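Grement Football Club Owes Its Fans More Than a Bag Check

May 30, 2025

Anyone who went to a home match at Grement this spring knows the new routine. You line up outside the Lornen Road gates, you empty your pockets into a tray, and a steward in a yellow vest runs a wand over your coat. Then you walk forty feet and stand in a crowd with no steward in sight.

I have held a season ticket for 13 years, and I have no quarrel with being searched. After the trouble last October, when a flare was thrown from a passing van at the visiting team's bus, the club had to do something. Two players were treated for smoke and the match started late. It could have been a lot worse, and everyone who was on that street knew it.

But the flare was thrown on Bunting Avenue, two blocks from the nearest gate. Nothing the club has done since would have stopped it. The bus still takes the same road at the same time. The avenue is still open to traffic until kickoff. The sidewalk outside the Eltovero parking garage still fills up with people who have nowhere else to wait.

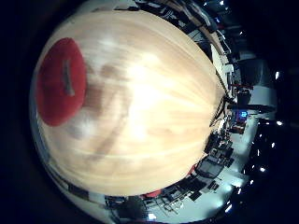
What the money bought

The club says it spent its security budget on 415 new cameras and a set of walk-through detectors. Most of the cameras point at the seats. I asked at the supporters' meeting how many cover the bus route and was told that the street belongs to the city. The city's answer, when I wrote to them, was that match days are the club's business.

That is the real problem - two offices, each with a map that stops where the other one's begins. The people walking from the train to the turnstiles are on neither map. On an ordinary match day that is 3214 people, going by the club's own count of rail vouchers, and a good number of them are children.

Closing the street

The fix is cheap. Close Bunting Avenue to cars for two hours before kickoff. Bring the bus in by the service road behind the north stand, and change the arrival time from match to match. Move 10 of the stewards from the gates to the station walk.

Shop owners on the avenue will object, and they should be heard. A closed street costs them deliveries. The club could pay for that out of one home gate and hardly notice.

The new season's tickets go on sale next month at a higher price, with "improved safety" given as the reason. I will probably buy mine. I would like to see the street plan first.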